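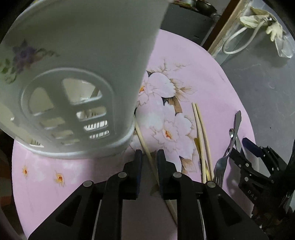 Chopsticks, a fork and a flowery plastic holder: the evening job that still hasn't found a machine to do it.

My mother had a rule that whoever cooked didn't put the cutlery away, and it caused more rows in our house than money ever did. So when my editor asked which chore I'd hand to a robot first, I didn't need to think. Not the hoovering, which I quite like, and not the windows, which I simply don't do. I want somebody else to sort the forks.

I've spent a good part of this spring asking people when that might happen. The short answer is not yet. The longer one is more interesting, and it starts with a chopstick.

Try picking one up from a table with your eyes shut. Your fingertips land, feel which way it's rolling, pinch a bit, slide under, and up it comes. You've done all of that before you've had time to think about it. Now do it with two stiff fingers that open and close and nothing else. I tried it with a pair of kitchen tongs (my husband filmed me, the traitor) and the thing kept skittering off across the cloth. A fork is worse in its own way, being wide at one end and spiky at the other, and if it's lying over another piece you've got to decide which one you're after before you touch either.

Mingxuan Meng works on grippers at Kudutum, a small firm on an industrial estate outside Clerham, and she was very patient with me. "People send us videos of robots doing backflips and ask why we're still on spoons," she told me. "A backflip is the same every time. Your kitchen table isn't the same two nights running." Shiny metal is a nuisance, she said, as the light bounces about and the cameras can't tell where the edge is. Patterned tablecloths don't help much either. I told her that every tablecloth I own has flowers on it and she laughed, a bit grimly I thought.

Then there's the holder. I'd assumed that once you'd got the fork in the air the hard part was over, but no — dropping it into a pot means turning it upright, finding the opening and letting go without tipping the whole lot over. See-through plastic is another headache. We look at a cloudy white tub and know at once where the front of it is and where the back is. A camera can end up looking at both together and getting in a muddle.

The way round all this, for now, is practice, and mountains of it. A person does the job with the same sort of gripper the robot will have, over and over, and the machine learns from the recordings. Mingxuan reckons some 7 hours of one simple task is enough to see whether an idea is any good. Whether it then works in a different kitchen, with different forks, is another matter altogether.

For a less rosy view I rang Norbert Somogyi, who ran the packing floor at Borbély for years and has bought, sworn at and sold on more machinery than anyone I know. His line had six arms on it by the time he left, all of them lifting the same box from the same spot. "Lovely machines," he said. "Move the box a hand's width and they'd pick up fresh air." He thinks home robots will come through the back door, in canteens and care home kitchens first, where there are heaps of identical spoons and somebody on shift to rescue the thing when it gets stuck. I find that quite convincing. Nobody's going to pay the price of a car to save themselves five minutes after tea.

Well, perhaps somebody would. Plollus, who make a kitchen arm that you clamp to the worktop, let me have an afternoon with theirs. I gave it the contents of my cutlery drawer, which was mean of me, and it did the dessert spoons beautifully! Slowly, mind. I made a pot of tea and drank most of it. It managed the big serving fork on its second go and then met a teaspoon lying half under a knife, and there it stayed, opening and closing over the pair of them like somebody who's forgotten what they came upstairs for.

I felt rather fond of it by then. I slid the teaspoon out myself and it carried on with the next one. If that's how we start, me untangling and the robot putting away, I'd take it tomorrow, provided it does the chopsticks too. Mingxuan says to ask her again in October.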